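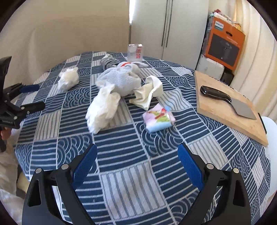 Data > Local Government > Trorkholm Records

Print this page | E-mail this page

# Trorkholm Council Disclosure Log

Index of public records requests to the Trorkholm town council that asked who had seen, shared or requested sealed personnel files. Maintained by Rania Matar. Last updated 11 February 2026.

## Contents

The log holds 798 entries in a single CSV file, one row per request. Appeals are in a second file and join on `request_id`. Scanned letters are not included.

## Fields

- `request_id`: number assigned by the clerk's office
- `received`: date stamped on the request
- `office`: council office named in the request
- `outcome`: granted, partial, denied, withdrawn
- `exemption`: section of the records ordinance cited, if any
- `notes`: free text, English only

## Processing

Entries were typed from the clerk's paper register and checked against the Pugh docket export. Where the two disagree, the register is followed and the docket value goes in `notes`. In 18 rows the office is blank in both sources. These are coded `unknown` and should be left out of counts by office.

Names of private requesters were removed. Names of elected officials were kept.

## Known problems

The August batch uses the old exemption numbers. The script `itik_map.py` converts 8 of the old codes; 2 have no match and are passed through unchanged.

A denial in this file does not show that a record exists. The council may deny a request without confirming that it holds anything.

## License

Free to reuse with credit to the Willia project. Send corrections with the `request_id` and a copy of the letter.

Contact | Copyright Willia | Back to top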